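Kutley opens its workshop to the public once a year, and this year I finally got my name on the list (they only let in 50 people, and I'd missed out before). I'd gone for the robots, sure, but mostly I wanted to corner Yaqin Duan, who runs the floor team and had promised me half an hour between demos.

She gave me a lot more than that! We started by the coffee urn, where I asked how nervous she gets with strangers watching. "Oh, terribly," she said, laughing. "The robot doesn't care. I'm the one who forgets what I was going to say."

Her team has spent 6 months on the arm they call Flodby, teaching it to pick up small parts and put them back down where it's told. I wondered if that was a bit modest for a big public day. "People always want it to juggle," she said. "Then they watch it set one part down in the right spot and they go quiet. I like that moment."

The blue tape came up because I'd nearly tripped over my own feet trying not to step on it. I asked if it was for the visitors or the machine.

"For us," Yaqin said. "You tape your lines, you square them up, and then everybody on the team means the same thing when they say 'one over.' Before the tape we had some really silly arguments."
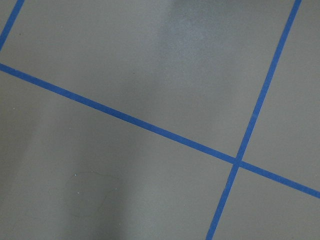

She told me her colleague Rhun Lloyd laid the whole thing himself and redid it 2 times before he was happy with the corners. "He'd have gone for a third," she said, "but I hid the roll."

I asked what she'd like to show next February. A faster arm, maybe? She shook her head. "Same arm, messier parts. Bring your own, if you want. Empty your pockets and we'll have a go."

I've already started a jar of odds and ends on my kitchen shelf.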